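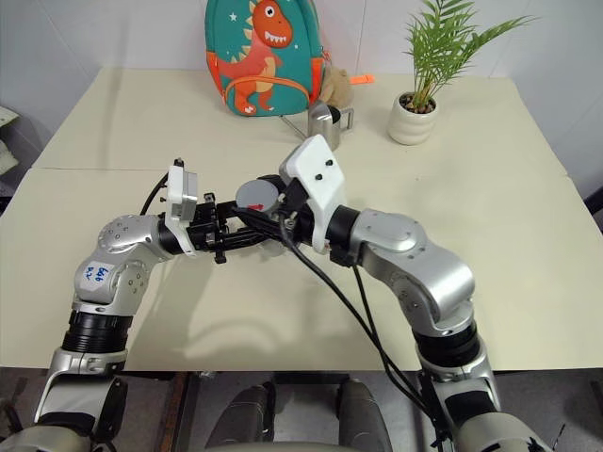
Cream tabletop, bench side.

December, 9:00. Second try at the hide glue. Soaked 20 g of granules in 100 ml cold water overnight, then warmed it in the double boiler. Yesterday's pot went stringy, so I kept the heat lower and stirred less.

Glued up three pine offcuts - rubbed joints, no clamps. Jonas wants to compare them with the Kuipers batch, which he mixed thicker. His are on the window shelf, marked K.

Left everything until 12. One joint slid a little at the end grain. The other two look fine, will break them tomorrow. Henk has the small brush, need it back. Order more granules.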